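Ticket 641
Product: Trulusa Lighting Control, hosted
Site: Tavis building, second floor
Room: Dalgleish
Opened: 2020-09-11
Priority: Low (changed by support from High)
Subject: Lights go off while people are in the room

Original message

The ceiling lights in Dalgleish switch themselves off in the middle of the working day. They do this with people in the room, talking and moving. There is no warning dim, which the brochure promised us and which I was looking forward to. After that the wall switch does nothing for a while, and then it works again as if we had all imagined it.

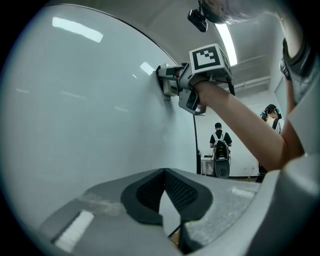
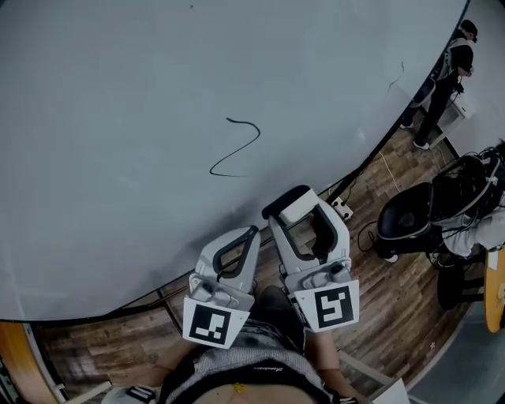

Dalgleish. The table with the marker on it is in the second picture.

The room next door, Grudden, is on the same floor, same controller, same type of ceiling sensor, and behaves perfectly. Everybody now wants to meet in Grudden. It is a much worse room. It has a pillar.

I have already turned it off and on again. Please don't ask me to do that.

Support, first reply

Thank you for contacting Trulusa. Have you tried powering the room controller off for thirty seconds and then restoring power? Please also confirm that the occupancy sensor is not blocked by decorations, balloons or hanging plants.

Customer

Yes to the first, see the last paragraph of my message. We have no balloons. I went up the ladder to be sure, and I can report that the sensor has a clear view of the whole room and a small amount of dust, which I removed.

The lights went off while I was on the ladder. I was holding the sensor at the time. I would call that occupancy.

Support

Apologies for the inconvenience. Please wait until it happens again, then go to Settings, Advanced, Diagnostics, Export, and attach the room log. The Export button may appear gray but it can be clicked.

Customer

Log attached. The gray button works, as advertised. The file lists over 171 events for the room, most of them reading "STATE CHG OK." I admire its optimism.

What I could work out on my own:

The lights go off 52 minutes after the first person walks in. They do it whether the room has been busy or quiet. I tested this by sitting in there with my laptop and waving now and then like a man on a pier.

The sensor's little red light blinks when I wave, so the sensor knows I exist.

After the lights go off, the wall switch is dead for 200 seconds. I timed it on my phone, which was also the flashlight.

If I leave and come back before the lights go off, it makes no difference. The clock is still running from the first time somebody came in.

None of this happens in Grudden. I sat in there too. The pillar is as bad as people say.

Support (second line)

Taking this one over. Thanks for the timing, it's more than we usually get. A fixed interval from first entry doesn't sound like a sensor fault at all. It sounds like the room is running a timed scene. Could you open Rooms, Dalgleish, Profile, and tell me what it says in the box marked Template?

Customer

It says "Restroom, large."

Support (second line)

OK. That would do it.

The restroom template counts from first entry and ignores later motion on purpose, so that a flickering sensor can't keep the lights on all night. It also locks the wall switch for a short time after shutoff. Dalgleish should be on "Meeting room, standard." Do you know when the profile was last edited?

Customer

The history tab says April, under "system import." That would be the upgrade, when we were told no action was required on our side.

I would like it noted that this room has been a restroom since April and that at no point did the software mention it.

Support (second line)

Noted. The import matched rooms to templates by floor area, and if two templates fit it picked the last one in the list. The list was not in any particular order. I've filed that with development as a separate item.

To fix it:
1. Rooms, Dalgleish, Profile, Template: choose "Meeting room, standard."
2. Untick "Keep existing timers." It's ticked by default. If you leave it on, the new template gets the old timers.
3. Save, then press Push to Controller. Save alone only saves the web page's opinion of the room.
4. Wait for the controller light to go solid green.

Customer

Did steps 1 and 3 last night and skipped 2, because I read it after pressing the button. Lights went off on schedule this morning.

Did all of them just now, in order. Green light. Sat in there through lunch. The lights stayed on. When I left, they dimmed first and then went out, and I watched through the glass in the door until they did. The dimming is quite nice.

Two leftovers before you close this. The monthly energy report still files Dalgleish under Washrooms, where it is easily the best performer in the building. And could someone check what you have us down as for the stairwell? The Template box there says "Stage, small."

Support (second line)

The report will correct itself at the next monthly run. Stairwell opened as a new ticket, linked to this one. Please don't push anything to that controller until I've had a look.

Status: Resolved
Cause: Wrong template applied at import
Customer rating: 4 of 5
Customer comment: Would have been 5 without the balloons.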